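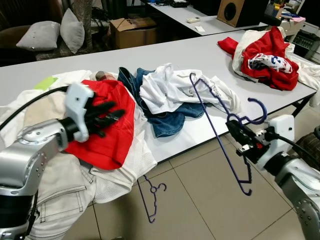 Slide 1: the sorting table, whites at one end, jeans in the middle

Right, hello everyone, can you hear me at the back? I'm Perihan Tokgöz and I look after the clothes side of things at Turneo. Renata Malinowski was down to do this slot with me but she's on the Bravora stall until lunch, so you've got me for the lot.

(Leave slide 1 up for all of this.)

Start with the red. Ask the room: what would you pull out of that heap first? Someone always says the jeans. I'd go for the red one every time! It's sitting right on top of the whites and creams, and if it gets swept into the basket with them you'll have a whole load of pink by teatime. I've done it. Tell the pillowcase story if they look friendly.

Then the whites. They've slid over the edge of the table and they're hanging towards the floor, which happens to me constantly (big piles creep). Point out the cream trousers on the left, because people lump cream in with white and I don't like to. Point out the mesh as well. Mesh goes in a net bag at our place, no arguments.

Jeans and T-shirt. White tee lying on top of blue denim. Fine on a table, not fine in a drum. New jeans especially – say the bit about washing them inside out.

Hangers now, take this slowly. There's a dark one over the table and another down on the tiles. Mine end up on the floor too, and I've stood on more than I'd like to admit. At Turneo we bought 200 in January and by the summer we could find 100 of them. What helped was a box under the table, hooks all facing the same way. Look at the notches along the bar as well, handy for anything with straps.

Pause for questions here, 6 minutes at most. If they ask about drying, say that's Renata after lunch.

Sign-up sheet is by the door, next to the coats. Slide 2, folding.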